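How to Label and Sort Old Cables Without Buying a System for It 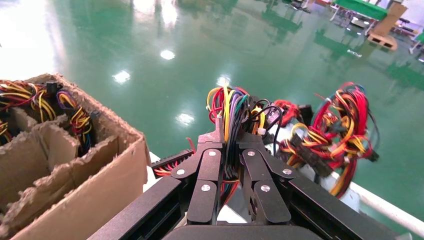
I have read a lot of advice on cable organizing and I believe very little of it. Most of it is written to sell you boxes. The rest assumes you have a spare weekend, a label printer and a strong wish to look at your cables once they are put away. I have none of those. What I had was two rooms of equipment, a closet nobody could shut, and a printer that could only be unplugged by pulling things until the right light went off.

What follows is the method I ended up with. It takes an afternoon for an ordinary home. It costs very little, and where it costs something I'll say so. I'll also say which parts I doubt, as I've changed my mind on a few of them over the years and may do it again.

Before you start

You need masking tape or painter's tape, a fine permanent marker, a pack of hook-and-loop ties, some paper envelopes or zip bags, and a notebook. A flashlight helps if your outlets are behind furniture, and whose aren't.

You do not need a label maker. I owned one for years, a Sollel, and it printed a lovely crisp label that let go of the cable as soon as the weather turned warm. Maybe newer ones are better. People write to tell me they are. The tape for mine cost more than the cables I was putting it on, so I'm not in a hurry to find out.

You also do not need colored sleeves, numbered clips or an app. The app bothers me most. If the router is down and the map of your cables is on a website, you have built yourself a small trap.

Do not open anything up. This page is about cords and cables that plug in at both ends. Wiring inside a wall, a breaker panel or an appliance is a job for an electrician, and no amount of masking tape changes that.

Step 1. Label before you unplug

This is the step people skip, and I skipped it the first time too. It seems obvious which cord goes where while they are all still plugged in. Ten minutes later you are on the floor holding four black power adapters with the same round tip.

Start at the device. Follow the cord with your hand until you reach the other end, and don't trust your eyes where cords cross. Wrap a piece of tape around the cord, fold it back on itself so it makes a flag, and write what the device is. Put one flag about a hand's width from the plug and a second one near the device. Two flags feels like overdoing it until you're behind the TV cabinet and can only see one end.

Write the name you would say out loud. "Printer" is good. "Kitchen radio" is good. Model numbers are useless on a flag. So are codes. I once met a numbering scheme at an office in Cetstead where every cord had a number up to 107 and the list that explained the numbers had been thrown out. They had very neat cords and no idea what any of them did.

Step 2. Label the power adapters separately

An adapter is the lump on the cord, and it is where a mix-up can do damage. Two adapters can have a tip that fits the same socket and put out different voltages. The fact that it fits tells you nothing.

Read the small print on the adapter. You want the output line: volts, amps or milliamps, and the little drawing that shows whether the center of the tip is positive or negative. Then read the label on the device. Voltage and polarity have to match. The amps on the adapter can be equal to or higher than what the device asks for.

If they match, write the device name on a piece of tape and stick it on the adapter where it doesn't cover the print. If they don't match, you may have been running something on the wrong supply, and you should stop until you find the right one.

"Universal" adapters with a switch for the voltage come up a lot at this point. I don't like them. The switch gets knocked. If you must use one, set it and tape the switch down.

Step 3. Unplug and sort

Shut down computers and drives properly first. Then unplug one area at a time. One desk, or one TV stand. Every guide I've seen says to bring every cable in the house to one big table, and I think that advice comes from people who like the photo of the table. You'll lose track of what belonged where and you'll still be eating around it days later.

Make these piles:

In use. It goes back where it came from today.

Spare, known. You know what it is and you have something it fits.

Unknown. You can't name it, or you can't find what it goes to.

Damaged. Cracked insulation, bent pins, scorch marks, a plug that wobbles, any bare metal showing where it shouldn't be.

Damaged cords don't get a second chance. I know there are repair tricks with tape and shrink tubing. For a headphone cord, fine, have your fun. For anything that plugs into the wall, get rid of it. Cut the plug off first, with the cord unplugged of course, so no one fishes it back out of the bin and uses it.

Step 4. Be hard on the spares

My rule is two of any kind of cable, and the rest goes. Two USB cables of each type you still use, two network cables, two video cables. I expected to regret this. I've had to buy back one cable in seven years, and it was cheap.

The counterargument is that a good cable costs money and storage costs nothing. I don't buy the second half. A drawer that won't open costs something. So does the hour spent looking for the one you want among the twenty you don't.

Aoife Lynch, who edits these pages and disagrees with me on most household matters, thinks two is too few for phone charging cables. She may be right if you have teenagers.

Test what you keep. It takes a minute per cable and a cable that only works when you hold it at an angle is no spare at all. For charging cables, plug in and leave it for a few minutes, then wiggle both ends gently. If charging cuts in and out, it goes.

Step 5. The unknown pile

Put all of it in one bag and write the month on the bag. Mine says February. Put it somewhere inconvenient. If nobody has come looking by the same month next year, recycle the lot.

Do not mix this bag with the known spares "just for now." That is how the old drawer came to exist.

Many towns take cables and small electronics at the recycling center, and some hardware and office supply stores have a bin. Check first what they accept. Please don't put them in the household recycling, where they wrap themselves around the sorting machinery.

Step 6. Coil and tie

Coil loosely, following the curve the cable already has. If it fights you, you're going the wrong way. Don't wrap it tightly around your elbow or around the adapter. Tight bends right at the plug are what kill most cables, in my experience, and wrapping the cord around the brick puts a tight bend in exactly that spot.

Use a hook-and-loop tie for each coil. Plastic zip ties hold well, but you'll have to cut them off, and sooner or later you'll cut the cable along with the tie. Rubber bands dry out and leave a sticky line. Twist ties are fine for light cords. Bread bag clips, which are recommended on every list of clever tips, crack when they are opened more than a few times. I tried it for a month so you needn't.

For cords that run together behind a desk, one tie every foot or so is plenty. Leave some slack at each end. And keep power cords apart from network and audio cables where you can. Some people will tell you this makes a huge difference to sound quality. I've never heard it. It does make it far easier to pull one cable out later, and that's enough for me.

Long extension cords should not be used while coiled, especially with heaters. They can overheat. Unroll the whole thing.

Step 7. Store the spares

One envelope or zip bag per type, with the type written on the outside. Stand them up in a shoe box like file cards. That's the whole storage system. A shop in Flosham sells a divided case for this that costs more than my desk chair did, and it holds less than the shoe box.

I tested the Ponce storage roll as well, the canvas one with pockets, after it got a lot of praise. It's well made. The pockets are all one size, though, and cables are not, so half of them bulged and the other half swallowed whatever went in. It might suit someone who travels with a set kit. For a home I can't see the point.

Keeping it up

Every guide ends by telling you to review your system monthly. I don't know anyone who does. What has worked here is smaller: when a new device comes into the house, its cord gets flagged before it gets plugged in. The tape and marker live in the shoe box with the spares for that reason. When a device leaves the house, its cord and adapter leave with it, tied together.

Masking tape does go brittle in time, and the flags near a radiator will need replacing sooner. Painter's tape lasts a little better but takes ink less well. Check that the marker has dried before you fold anything over it.

Questions from readers

Several people asked if they should photograph the back of each device before unplugging. Yes, if you like, but flag the cords as well. A photo of six black cords going into a black box is less help than you'd think.

One reader says he has 563 cables at home, all cataloged in a spreadsheet, and wants to know how he could do it better. I'd start with Step 4.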